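About Risside

Risside sets up and services small robot cells for teaching labs and test benches. The company was started by Daniyal Sethi and Samina Tanoli, who had both spent years repairing arms that other people had installed. Most of our work is on pushing and sorting cells, where the arm carries a plain probe and no gripper.

The Plutetti cell

Plutetti is our in-house cell, and every procedure we sell is run on it first. The arm works over a breadboard table with a regular grid of holes, so fixtures can be moved and put back in the same place. The work surface is a maple cutting board. It is flat, cheap to replace, and the strips give a quick visual check that the board has been set down square.

The tool is a long dark gray probe held below the wrist by a clamping collar. Collar slip is the most common fault we see. A probe that has crept down by 3 mm will drag on the board, and one that has crept up will ride over the part. After any collar work we touch off on the bare board, then do a slow side push against a single block before running a full set. 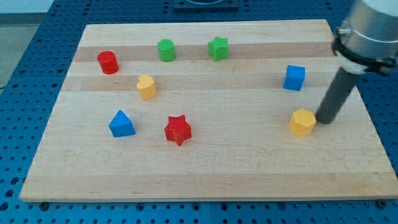

Setup and care

A standard service visit covers the following:

Check the table bolts and the arm base for play.
Clean the probe tip and inspect it for flats.
Reset the collar and mark its position on the probe.
Touch off at the four corners of the board and store the heights.
Run 100 pushes at low speed and review the force log.

If the corner heights disagree, we shim the board - we do not correct for it in software. Boards are turned over once a year, usually in May.

Records

Service notes are kept in Nondine, our own logging tool. It holds 277 visits across 31 cells. Customers get a copy of every entry for their cell, including the ones where we had to come back.

Contact

For new cells, write to Samina Tanoli. For repairs and spare collars, write to Daniyal Sethi and include the cell number from the base plate.

Page last updated September 5, 2022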